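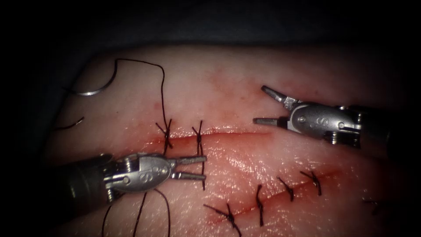

# How Does a Robot Learn to Sew a Cut?

When doctors close a cut with thread, each loop they tie is called a stitch. Some doctors work with robot tools, and a person moves those tools from a set of hand controls. Programmers are now trying to write software that can do part of the sewing by itself. They test it on pads of fake skin.

One of these programs is called Helby. It has three main jobs.

## Finding things

A camera picture is only a big grid of colored dots. Helby has to work out which dots are thread, which are needle and which are pad. The needle is curved and shiny, so bright spots on a damp pad can fool the program. Thread is even harder. It is thin, it bends any way it likes, and it can slip behind a tool.

To learn, Helby studied 3868 pictures. People had already colored in the needle and the thread in every one.

## Making a plan

Next, Helby picks where the needle goes in and where it comes out. The stitches should be spaced evenly along the cut. It also plans a path for each tool so that the two don't bump into each other.

## Moving and checking

The last part is called control. It turns the plan into tiny moves of the metal jaws: open, close, turn, pull. Helby looks again 35 times every second. If the needle has tipped a little, it changes the next move.

## What if it gets stuck?

"Loose loops of thread are our biggest problem," says Eglė Sakalauskas, a programmer on the Helby team. "The program sees one loop and thinks it is two threads."

When Helby isn't sure, it stops and waits for a person to take over.

## Words to know

**Software:** the instructions a computer follows.

**Suture (SOO-cher):** a stitch used to close a cut, or the thread it is made with.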